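walkthrough notes, Sorano guest house, unit 3, October turnover
done by: J. Iwasaki
goes to: Mitsuko Koyama, copy Minami

OK = fine. FIX = before next guest. WATCH = look again next round.

## Entry / hall

- [x] Door closes and latches by itself. OK
- [x] Hall light. OK, slow to come on
- [ ] Mat lies flat. **FIX.** Corner curling up, caught my toe on it twice. Tape wont hold, needs a new mat
- [x] Exit map on back of door. OK

## Smoke / CO

- [x] Hall alarm, test button. Loud. OK
- [x] Bedroom alarm, test button. OK
- [ ] CO alarm, kitchen. **FIX.** Chirping. Battery on Ebihara's list from last month, still not done
- [x] Extinguisher, needle in green, tag 497. OK

## Kitchen

- [x] Stove knobs all click off. OK
- [x] Nothing stored on top of stove. OK
- [ ] Kettle cord. WATCH. Bent hard where it goes into the base, no bare wire. The Prisetti one. If it gets worse toss it, dont tape it
- [x] Under sink dry. OK
- [x] Cleaning stuff on high shelf, caps on. OK

## Bath

- [x] GFCI trips and resets. OK
- [x] Grab bar, pulled hard, no movement. OK
- [ ] Tub mat. WATCH. A few suction cups dead, will do one more month

## Bedroom

- [x] Bed frame bolts. Tightened one at the foot. OK
- [x] Space heater unplugged and in closet. OK
- [x] Outlet by nightstand, cover plate tight. OK
- [ ] Window lock. **FIX.** Turns but doesnt grab. Katsuhiko has the spare latch, work order 629
- [x] Comforter clear of the floor so people dont step on it getting up. Retucked. OK
- [ ] Bedding matches the unit sheet. WATCH. Leaf print comforter is right, pumpkin pillow is the fall one and can stay til we swap everything. Black folded thing down toward the foot isn't on the sheet at all 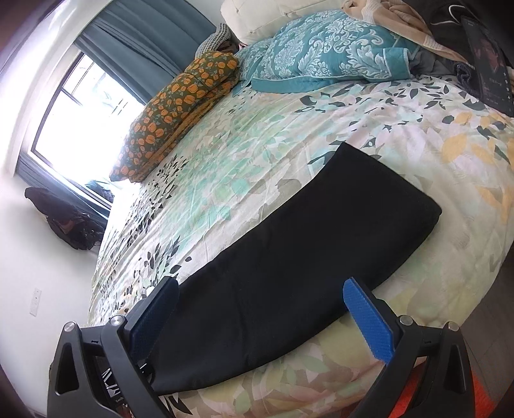
- [x] Mattress seams, checked all the way around with flashlight. No bugs, no spots. OK
- [x] Under bed. Dust, nothing else. OK
- [ ] Lamp. **FIX.** Shade sits right on the bulb. Swap to LED or get the taller shade, Hinata says there's one in the Kudo boxes

## Comments

Window lock first please, then CO battery. Both same day if Katsuhiko can do it.

Mitsuko, if the black one is supposed to be on the bed, add it to the sheet and I'll stop marking it. Otherwise it goes to the linen closet with the Keka stuff. Need to know which before I do the other units.

Mat + lamp shade + latch should stay under the 2,000 yen we have left for this unit. If the mat is more then ask Minami frist.

Didn't get to the balcony, rail check still open. Will do it tomorrow before 9.

J.I.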